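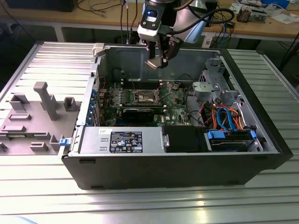 The Skesetti guideline is a set of good-practice rules for robots that take apart used computers, first issued by Rovunix on 22 October 2020. Among its friendlier pieces of advice is that the computer should be laid on its side, with the side panel off and the gripper pointing down toward the motherboard, before any part is touched. It runs to 38 rules in all.
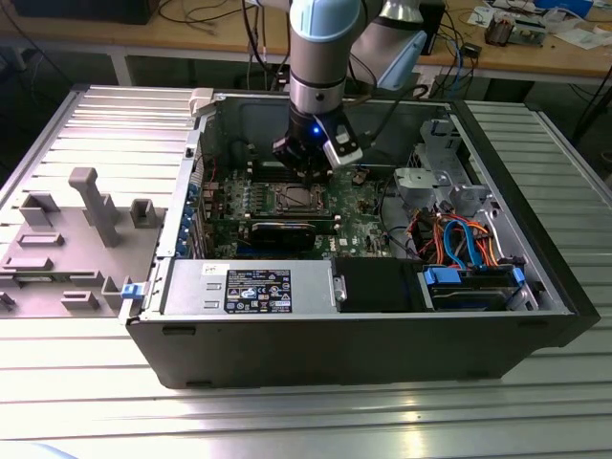
Poul Þorgeirsson has written that the rules are kind to beginners but say far too little about stopping the arm safely.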